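Search this site Enter keywords Go

Podusus has a new handling standard for robot arms, and it runs to 372 clauses. Five concern paper, the stuff most likely to crumple.

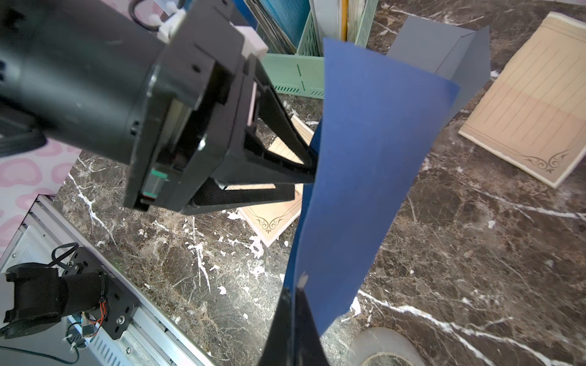

A reader in Drikitz writes that two arms on one sheet should need a written rule for who lets go first. Fine – write it, and keep it short.

Envelopes get one line: "grip with care." 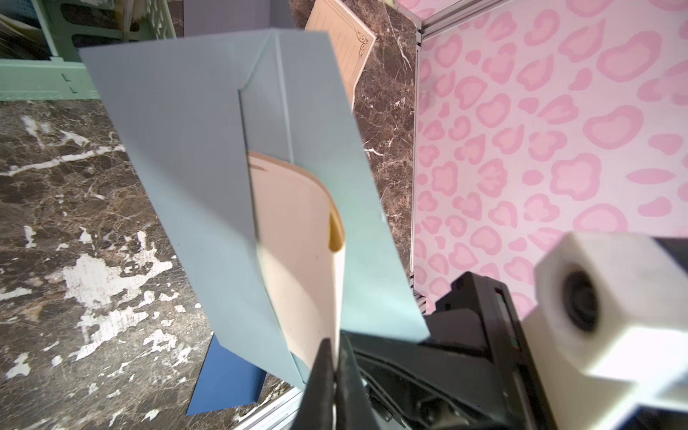 Care can't be measured, replied someone at Trustarex, so give us a force limit. I'd sign that.

Contact us | © Courtois | Back to top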